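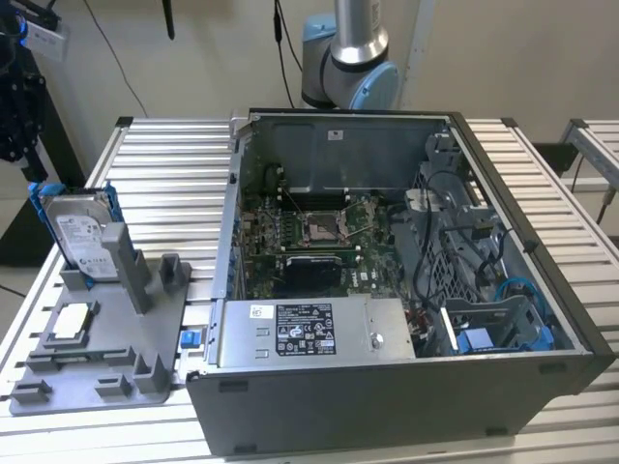
By the Furker bench team

About us

Furker works on robot assembly and service of desktop computers. We keep a short set of bench rules and publish them – customers ask for them before anything else.

Parts wait in a fixture tray beside the open case, and every part has its own pocket. An arm may not set a processor or a drive down on bare rail. 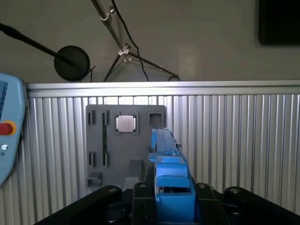
Sturnum, 8/19/26

Current rules are in edition 5 of the Tremblay handbook. The main change covers approach speed. Near a socket or memory slot the arm is held to 5 mm per second, and the teach pendant with its red stop button stays within reach of the bench.

Drives are handled in their caddies. Fingers stay off the circuit board and the gold pins. 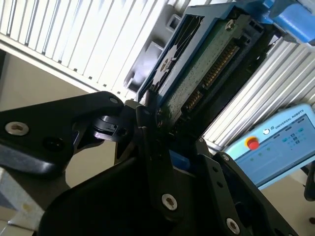

Hard drive in its blue caddy, held in the gripper

A new routine needs 600 clean runs before we sign it off, and we recheck it every 1000 after that. Any contact with the case goes in the log, with the program version and the bench number. Logs are reviewed each February.
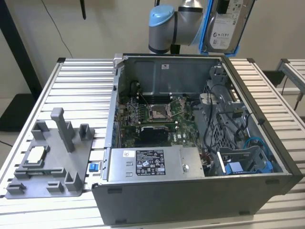
Working with us

Visits and handbook copies are arranged through our Sitano office, room 227.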